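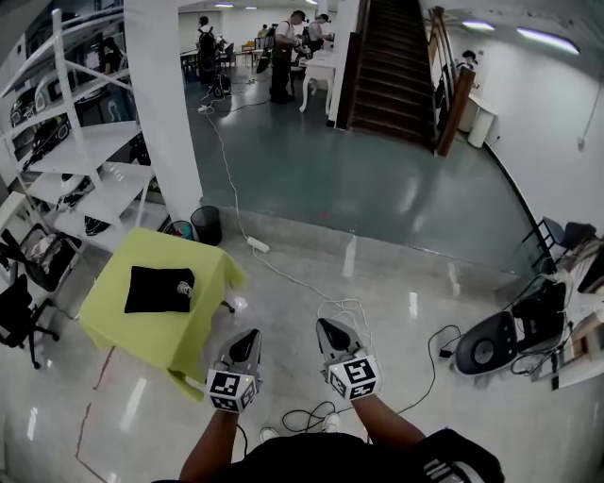
Two Hands, One Cloth: Final Report for the Manipulation Project Course, Wornbridge College

5 min read
Last updated: March

What we said we would do

Our proposal claimed that a two-armed robot could learn to fold a small square cloth from people doing the job with hand-held grippers. The robot would never be touched during the teaching part. A person holds a gripper in each hand, folds the cloth, and the recording is turned into training data. We also wrote that this would be "fast, cheap and easy to scale." I wrote that sentence, and I would like to take back most of it.

The idea isn't ours. Several groups elsewhere have shown nice videos of robots doing chores this way, and the course handout told us to pick a published approach and find out how much of it survives in a student's hands. I went in thinking the videos were picked from a large pile of worse ones. I still think so, though I'm a little less smug about it now.

Setup

The grippers carry cubes covered in black-and-white markers near the wrist. A camera worn on the head sees the cubes, and software works out where each gripper is relative to the wearer. We used Harneo, the tracking and training package the course provides, and for the last three weeks we had shared time on a pair of Camacho arms in the lab.

Tracking was good when both cubes were in plain view and lit evenly. It was bad when one hand crossed in front of the other, and folding a cloth involves a lot of crossing. Harneo fills in the missing stretch by guessing at a smooth path. The guesses look very convincing when you play them back, and that bothered me more than an obvious glitch would have. In one recording the left gripper glides through the tabletop and comes out again with no warning in the log.

We wrote a short filter that throws out any recording where a cube is lost for more than half a second. The half second was a guess too. We tried a full second first and let in too much garbage, then we stopped adjusting it and moved on to something we could hand in.

Collecting

Between us we recorded 2,878 folds. Only 700 passed the filter. The course forum has a thread where people post their raw totals like fishing stories, and I'd ask anyone reading those to look for the second number.

The other problem was that people don't fold the same way. Crescencio Gallegos pinches a corner and drags it across. I slide one finger under the edge first, then lift. Both work fine for a human. Mixed together in training they seem to produce a robot that starts one way, thinks better of it, and finishes the other way with the cloth bunched up in the middle. We agreed on the corner drag after the first week and should have agreed on it before recording anything at all.

Your arms also get tired. The grippers aren't heavy when you pick them up, but they are after an hour, and the late recordings in every session are slower and sloppier. We left them in. I argued for cutting them and lost, on the grounds that we didn't have enough data to be picky. Fair enough, but nobody tested whether it helped.

Results

We ran 80 trials on the arms, all with the same cloth. Before the first trial we wrote down what counted as a success: two opposite edges meeting within a finger's width, cloth flat, no help from us.

By that rule the robot succeeded in fewer than half. If you count folds that "basically look folded," it's well over half, and I know which version would go in a promotional video. Our first draft had the generous version. The stricter one is what we'd agreed to, so it's what we report.

Most failures were dull. The fingers closed just above the cloth and came up empty, then the arms carried out the rest of the fold on nothing at all, very neatly. The policy has no sense that it missed. A few times both arms grabbed the same corner and pulled against each other until the safety stop cut in.

We also moved the cloth to a table with a different color cover, late on the Friday before the demo. It went badly enough that we stopped early, so there is no proper number for it. Please don't read that as evidence of anything except that we should have varied the table from the beginning.

What I'd believe

The collection method does work, in the sense that a robot that had never folded anything folded something. I didn't expect that in our time frame. It's also quicker than steering the arms by remote control, which we tried for one afternoon and hated.

I don't believe "cheap." Add up the discarded recordings, the cleaning, and the hours spent retraping our definition of a fold, and the cost is mostly student time that isn't written down anywhere. I also don't believe our success rate would hold up in another room, and the visiting team from Biltville said the same about theirs, once their teacher had walked off.

If another group takes this over

Pick one way to fold and write it down. Keep the rejected recordings along with the reason each was rejected (we deleted our first batch and regret it). Watch the playback for gripper paths that look too smooth. Change the tablecloth early on. Ask whoever runs the Harneo install to turn on the tracking confidence log - it is off by default, and we found the setting two days before the deadline.

Code and the filtered recordings are in the course folder. The calibration file for the right gripper is the one ending in "new2," and the one ending in "final" is wrong.

132 shares | 4 comments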